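Re: [packing-light] What lives in your bedside pouch?

Yutong Zheng wrote on Sunday:
> I counted 16 things in mine and used two. Does anyone really unpack
> at a hotel, or do you all just pile it up next to the bed? Also
> still want to know where the cables go.

Yutong, I pile, but I pile by rank. Two places, two rules.

1. The nightstand
Whatever I might want at 3 a.m. goes in the camo pouch, and the pouch gets the middle of the nightstand. The light blue clip on the zipper pull is there so I can find the thing by feel. The white charging cable goes in the wall first, before shoes come off. I have left 90 dollars' worth of cables in hotels and most of them were white.
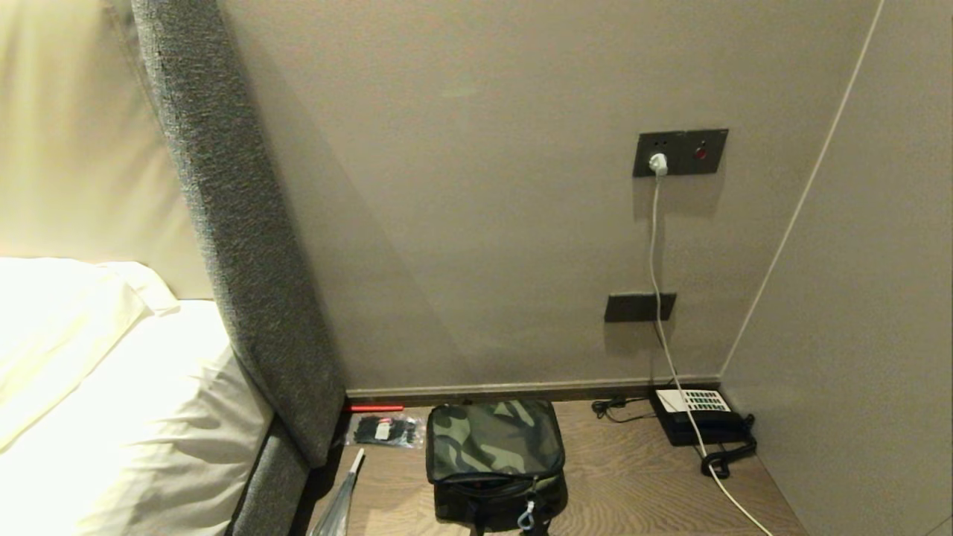
2. The floor
Everything else goes down beside the bed, against the wall. My wife calls it the annex. The black bag with the red lining stays open because I will be back in it within the hour, and flat boxes ride on top. Cable ties stay in their own bag — I bought a pack of 100 from Cluvine years ago and expect to be buried with the remainder.
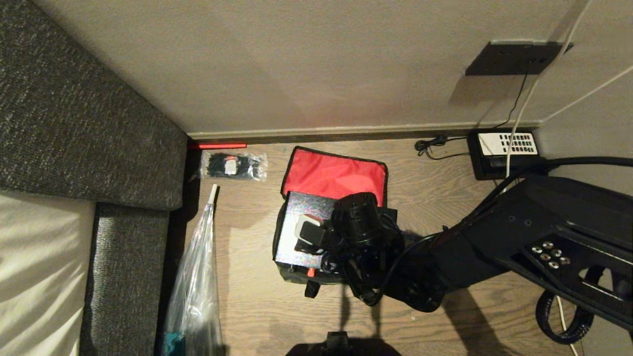

The annex, with cable ties and the sparkly box.

As for the Wunus organizer Deng keeps recommending, I tried the link and got a 404. I took that as advice.

Still undecided on the Zoline pouch for November. Does the zipper snag, or is that just mine?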